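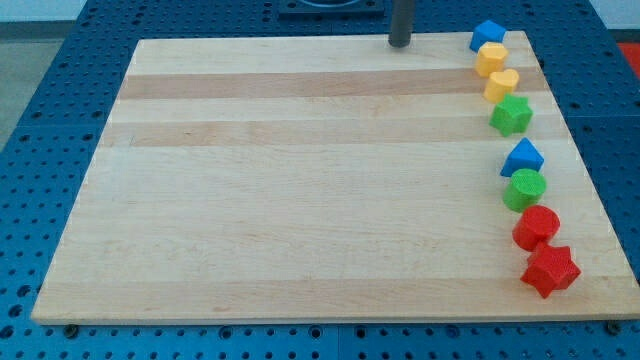 June 12, 2023

Up at six and out on the path before the heat came. Walked from the lock to Grivelley and back, 14 kilometres, with a stop at the halfway bench to eat a boiled egg and half of yesterday's roll. The hedge by the pumping station has been cut hard again and there were no whitethroats where they were in May. One heron. A lot of flies.

My left heel is still sore. I put tape on it at Grivelley and that held until the last stretch.

Settimio Gatti was outside the bakery when I got back. He wants to know by the end of the week if I am coming to Lamont with him in December. The room is 200 each for the 2 nights and he has to pay the deposit. I said yes, then spent the afternoon wondering who would have the dog. Marian might. I will ring her tomorrow.

Bread from the bakery, then home. The slices came out crooked as usual, and I need a better knife more than I need anything else in that kitchen.

The car quote came in the post - 2,988 for the gearbox and the clutch together. I read it twice and put it behind the clock. It isn't worth that, and the bus to Lamont goes from the end of the road in any case.

Watered the beans at seven. The second row is up now, apart from a gap near the water butt where the slugs have been. Soup for supper. Read two chapters and fell asleep in the chair with the radio on.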